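We use cookies to remember your settings. Accept | Manage

Open Day at Hepburn Works: Bins, Benches and a Very Long Hallway

Reading time: 5 min

Sunday, May 26, 2002

I had been meaning to get out to the Hepburn building for ages, and yesterday I finally did it! They throw the doors open once a year, the tenants all tidy up (some more than others) and you can wander from one workshop to the next until your feet give out. I stayed for most of the day and I would have stayed longer if the snack table had held up.

Getting there

The bus drops you at the foot of the hill and it's a steep ten-minute walk after that. Parking was $5 in the field across the road, and it looked full by the time I got there. Entry to the building itself is free. You get a paper map at the door, and you'll want it, because the hallway bends twice and the room numbers don't run in order. Room 30 is next to room 2. I asked, and the answer was that it had always been that way.

Ostex, ground floor

Ostex makes webbing and straps, the kind that end up on backpacks and dog leads. Their room was the loudest by far. The narrow looms go so fast that you can't follow the shuttle at all, you just see the strap creeping out the other end and folding itself into a box. They had a wall of sample colors and let people take home a length, so I am now the owner of a mustard yellow strap with no buckle and no plans for it. I love it.

The woman at the loom told us that thread breaks are the main headache, and that on a humid day they get far fewer. She could hear one coming before the machine stopped. I tried to hear it too and could not.

Jakmont, second floor

Jakmont does wooden drawer boxes and small cabinets, and this was the room that smelled best. They were cutting dovetails by machine at one bench and by hand at the other, and had laid finished corners from both in a tray for visitors to guess which was which. I got most of them wrong! There was a drawer on show that had been opened and closed every day for 40 years in somebody's hardware store, and it still slid like butter. They rub the runners with plain candle wax. I went home and did mine the same evening, and the kitchen drawer that has stuck since we moved in is fine now.

Hullik, top floor

I left Hullik until last, mostly on account of the stairs, and ended up spending the most time there. It's a bright room with light wooden tables and dark carpet, and it's all mixed small goods, the odds and ends that don't fit neatly in any box. If you are a person who enjoys going through other people's junk drawers, you would be very happy. I was very happy.

What I liked was how random the mixes are. You get a toy next to an office thing next to something off a craft shelf, and they all sit in the bin together like guests at a party who haven't been introduced. My favorite had an orange-red plastic shovel, straight from the beach by the look of it, lying partly over a little green dragon sort of creature with a thin pointed tail. Leopard-print tape, too. I didn't know I wanted leopard-print tape until then, and I've since checked two stores without any luck.

The bins have had a hard life. The metal floor is all cloudy stains and whitish scratches, and the white panel along the back has been scuffed right down to gray across the middle. I have a soft spot for gear that looks properly used, and I'd take one of those bins home for the garage in a heartbeat.

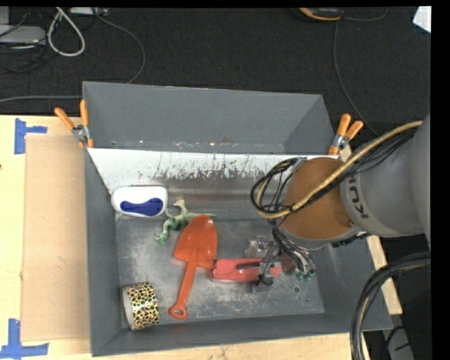 If you want to go

The next open day is a year off, but Jakmont runs a Saturday class in June on cutting your first dovetail, and the sign-up sheet is by the front door. Wear flat shoes. The elevator is for freight only, so ask at the desk if stairs are a problem and they'll bring things down to you where they can. Bring sandwiches. The snack table had lemon bars and coffee when I arrived and just coffee by lunch.

Recent posts

A morning at the button museum
Rainy day at the tram depot
Where to find good pie near the canal
The spring plant fair, with a list of what I bought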